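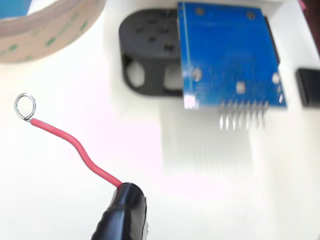 **Wilness, November 20, 2021**

## 4. Setting up your viewing list

I used Pulby for my own move (a small house outside Trikness, and I love it!), so these are the steps the way I do them, with my mistakes taken out.

1. Open **My Search** and pick **Buying to live in**. The other choice, **Buying to let**, hides anything with a sitting tenant.
2. Type your top price. Leave out fees and taxes, Pulby adds those on its own screen later.
3. Set the distance to the nearest train station. I started at 5 miles and got 529 homes, which was way too many to read through on a weekend.
4. Tick **Year-round road access**. That took my list down to 138.
5. Tap the star on each home you want to visit, then press **Send to agent**.

> **Note:** The list holds 200 starred homes. Go past that and the oldest stars drop off without any warning, so export first (**Menu > Export > Spreadsheet**).

> **Caution:** **Send to agent** shares your phone number with every agent on the list. Switch on **Email only** before you press it. I forgot, and my phone rang all through dinner for days!

If the map comes up blank after step 3, go back, clear the distance box and type it in again. Fees and taxes are in section 5.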